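Posted in June by Dalibor Michalík

Part 2: Getting Skarnus onto your reader

Right, you've bought the novel (thank you!) and you've got the zip file sitting in your downloads. I've tried this on my old Drandstead reader and on the Kunari app, so those are the two I'll cover.

1. Unzip the file first. Please don't drag the zip straight across, the reader will just sulk and show you a blank shelf.

2. Plug in the reader and wait for it to turn up as a drive. Mine takes ages, so put the kettle on.

3. Copy skarnus.epub into the Books folder. Leave the Fonts folder alone for now, we'll come back to it in step 6.
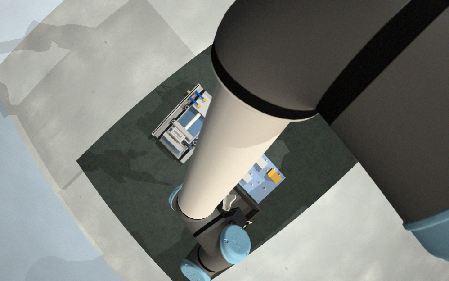

Fig. 1. Robot arm with a cream link, reaching down towards a green mat.

4. Eject the drive properly, then unplug.

Caution: if you pull the cable early you can lose your bookmarks in everything else you're reading. I did this halfway through a very long trilogy and I'm still cross about it!

5. Open the book and check the last location number. On the Drandstead it should say 1752, and in Kunari it's 1629. If you get 1408 you've got the advance copy, which is missing the whole Oravec section, so write to me and I'll send the full one.
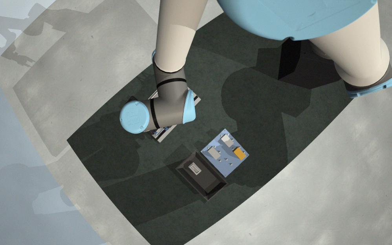 Fig. 2. Large robot with a rounded blue body, over the green mat.

6. Now the fonts. The chapters told by the ship's computer use their own typeface, and it looks so much better than the default. Copy both files from my Fonts folder into the one on your reader, restart, and pick "Publisher font" in the text menu.

Note: Kunari users can skip this, the app finds them by itself.

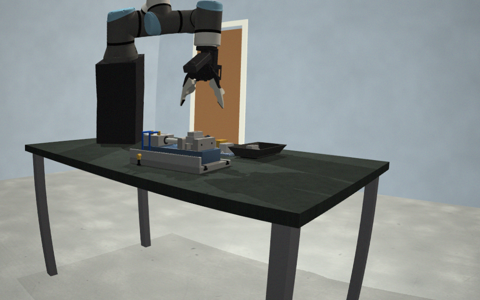 Fig. 3. Two-finger gripper at the end of a grey arm with pale blue caps.

7. Turn on footnote pop-ups (Settings, then Reading). There are loads of footnotes and some of them are lying to you, so you'll want them handy.

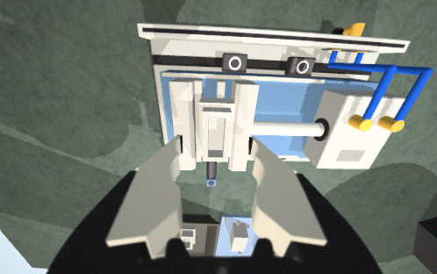 8. Last bit, and it's optional: switch off "Show popular highlights". Readers have been underlining the ending, bless them, and I'd hate you to trip over it in chapter one.

If the cover comes up grey, delete the book from the reader and start again from step 3.

We use cookies to remember your reading preferences. Accept | Manage settings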